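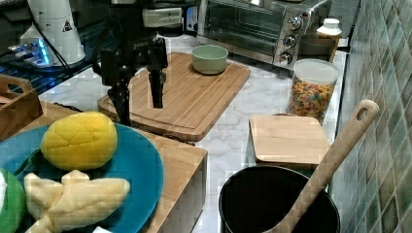 I have been meaning to write about cutting boards since March, and I keep putting it off because who wants to read about cutting boards? Well, maybe you do. I got rid of four of mine over the winter (two warped, one smelled permanently of onion, one I just never liked) and the kitchen has been so much easier to live in ever since.

What I kept is bamboo. The big one stays out on the counter all the time and I love it more than a grown person should love a board. It has a groove around the edge for the juice, so I can cut up a whole melon without it running down the cabinet door. I set it at an angle, which drives tidy people crazy, but that's how my arms go when I'm chopping! The little square one is for garlic and limes and the heel of the bread.

I bought the big board at Beaudoin, the kitchen shop over in Vekonthorpe, and paid 50 dollars for it, and yes, I winced.
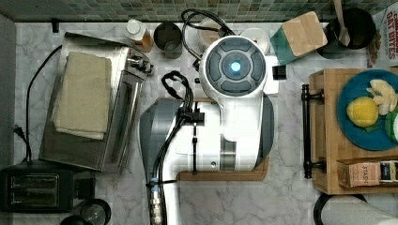 The other thing I changed was breakfast. Everything for breakfast used to be in three different cabinets, so at 7 a.m. I was opening and closing doors like a burglar. Now the toaster and the toaster oven are over on one side, the tea and the fruit go on a tray with a handle, and the cereal stays out where I can grab it. The tray was the best idea I had all year. If I need the counter for pie dough, I pick up the whole tray and move it, and when I'm finished I put it back.

I also have a folded towel that lives on top of the toaster oven. It comes off before the oven goes on, every single time, and if you borrow my kitchen I will tell you this twice.

The row along the backsplash is still a work in progress. I tried the Braditz stacking jars there for a while and the lids stuck so badly in humid weather that I gave up and went back to a mix of whatever closes properly. It doesn't match. I've made my peace with that.

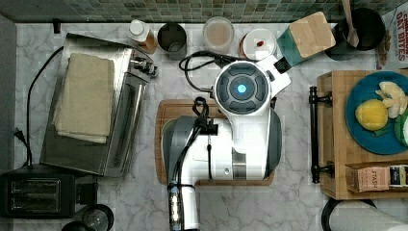 How do you keep a bamboo board from drying out and splitting? I rub mine with food-grade mineral oil every 2 weeks, let it sit overnight standing on its edge, and wipe off the extra before coffee. Never the dishwasher, never a soak in the sink. I use the Penitano oil, 13 dollars a bottle, and a bottle lasts me ages.

Next up is the shelf over the stove, which I'm dreading. There are spices up there I bought for one soup.

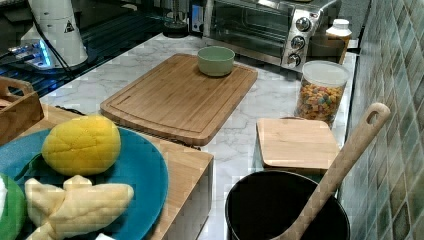
Marlowkitchen wrote in the comments that she does the same thing with cereal, a clear jar with a lid right out on the counter, and that her kids finish a box faster now that they can see it. She also wants to know if salt and half a lemon really gets the onion smell out of a board. It helped mine for a day or so and then the smell came right back, but I may have waited too long, so try it while the board is still new and let me know how it goes.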